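Vusteo Project
Home Method Results FAQ Code Contact
5 min read

Frequently Asked Questions

We get a lot of mail about Vusteo, which makes us very happy! These are the questions that come up most. If yours is missing, write to us and we'll add it.

What is Vusteo, in a sentence or two?

Vusteo is a way of teaching a robot arm household tasks in simulation using only the camera mounted at its wrist. The policy gets the wrist view and the opening of the gripper, and from those it picks its next move. No overhead camera, no map of the room.

Why only the wrist camera?

Because it goes where the hand goes! A fixed camera loses sight of the target as soon as the arm leans in front of it, and that's often the very moment you need to see. The trade-off is that the wrist view swings all over the place. Turn the hand upward and the counter can slide almost out of view while walls and cabinets take over. We spent most of our effort on those awkward views, and they are our favorite part of the project.

So what does the policy do when it can't see the target?

It remembers. We keep a short memory of the last 13 views, and a small network (we call it Thambiah, after the street our first office was on) learns which of them are worth holding on to. A view with a clear corner, a window edge or a patch of patterned counter tends to score high. A plain wall scores low, so the policy leans on older views until something useful comes back.

What do these awkward views look like?

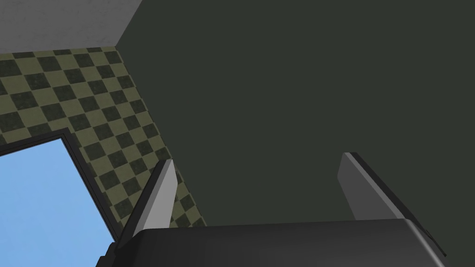
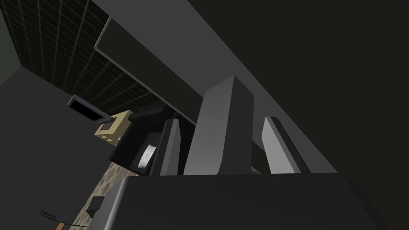

Simulated views past the open gripper. First: a checkerboard wall and a window. Second: a tiled wall and a strip of speckled counter.

Is a view like the first one any use at all?

Yes, and this surprised us. The checkerboard squares shrink toward the corner of the room, and that kind of pattern gives strong clues about which way the hand is tilted. The big green wall gives almost nothing. When we painted over the patterned walls in a test set, success on our reach-and-return task fell by 7 points.

Do you train on real footage too?

Not yet. Everything in the current release is rendered. We vary the wall patterns, the counters, the lighting and the clutter from one training run to the next, and we keep the shading simple so that rendering stays fast. Fancier lighting is on the list, but we wanted lots of different rooms first.

How much data does it take?

Less than we feared. Each task starts from 50 demonstrations, and the policy then practices by itself in fresh rooms. We tried starting with more and the curve went nearly flat, so we put the extra time into building kitchens.

What is Devetti?

Devetti is our set of test kitchens. None of them are used in training. Some are tidy, and some have dark appliances against dark walls, which is a miserable thing to look at through a wrist camera and a great way to find bugs.

Where does it still fail?

Mostly in dim rooms with plain surfaces. If the hand points up for too long, the memory fills with views that all look alike, and the arm can drift before it finds the counter again. Thin things like cables are hard as well. We've had runs where the policy ignored one completely and runs where it treated one as a wall. We'd love ideas on this!

Can I run it on my own computer?

Yes. Training wants 2 graphics cards, but one is plenty for trying out a finished policy. The setup guide is on the Code page. Please read the part about camera angle before you start, as a wrong setting there won't give you an error message, just a very confused arm.

Can I add my own room?

Please do! The room format is a plain text file, and the guide walks through a small kitchen from start to finish. Odd layouts are especially welcome. The Drellstead group plans to bring the next batch of rooms into the shared set in May.

Contact: use the form on the Contact page | © Drellstead Robot Learning Group | Back to top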